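Workshop > Grippers > Comparing two grippers on a bin-picking job

Last updated: November

If you've got an arm already and you're trying to choose what to bolt on the end of it, the catalogue will only take you so far. I spent far too many evenings reading payload tables before I gave in and simply tried two grippers side by side on the same job, and I do wish I'd started there! What follows is the way I'd do it again, using the Pornari 904 and the Landura long-finger set, though it should work for any pair.

Start with the bin. Clamp it down properly, and clamp the second one behind it too if you're moving parts from one to the other. A bin that creeps even slightly between runs will spoil your comparison, and you'll spend a whole afternoon blaming the camera (I blamed mine for two). Then choose parts that are a bit awkward. I like plain rectangular bars, dropped in any old how, with at least one lying close to a wall where the fingers have to think about it.

Next, sort out your cables and hoses before you run anything at speed. Leave enough slack at the wrist for a full turn, move the arm by hand control to each corner of the bin, and watch the loop the whole way round. It's dull work, but please don't skip it.

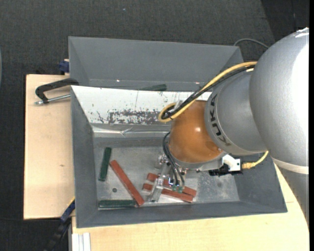

The KUKA arm with its gripper down in the front bin, among the red and green bars.

Now set your approach height. I begin with the fingertips 60 mm above the floor of the bin and come down in small steps, at crawling pace, until the fingers can close on a bar without scraping. Write that height down for each gripper, as it won't be the same for both. Long fingers are lovely for reaching into corners, but they do like to lean across the neighbouring part on the way in.

Once you're happy, give each gripper the same 5 starting layouts and let it work through them again and again. I stopped at 3000 picks apiece, with the Liapis controller keeping the log. Note every miss and what sort of miss it was: a slip, a knock against the wall, or a bar nudged out of reach.

Swap the grippers over halfway through and then back again, checking the mounting bolts each time. My own preference ended up being the Landura for bars near the walls and the Pornari for everything else, and the Goltness adapter plate makes changing between them quick enough that I've kept both on the shelf.

We use cookies to remember your settings. Accept all | Manage choices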